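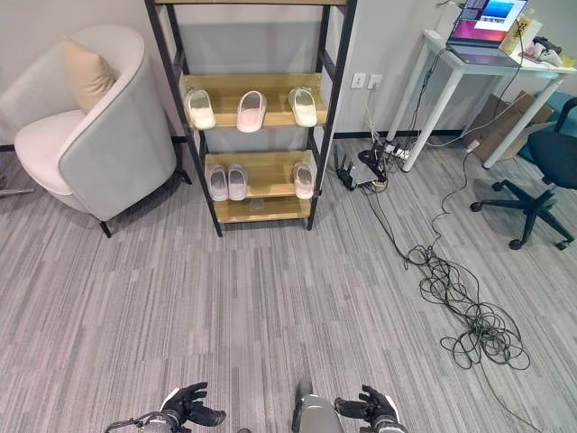
Volside Slides is my little collection of slipper-tidying recordings, and it grew out of one question: what counts as a pair? Matching by color sounds easy until you look at a shelf unit full of white slides (two sitting together on the lower board, another one alone near the right end) and try to write the rule down. I gave up and labeled by shelf instead!

There are 165 recordings in here, all done in April. Each one has a short text note from me or Amber Haworth, and her notes are way neater than mine. 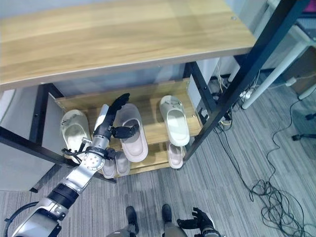

Pale pink slipper in the gripper, white slide to its right.

Known gap: I never labeled left foot or right foot. Send me fixes if you do!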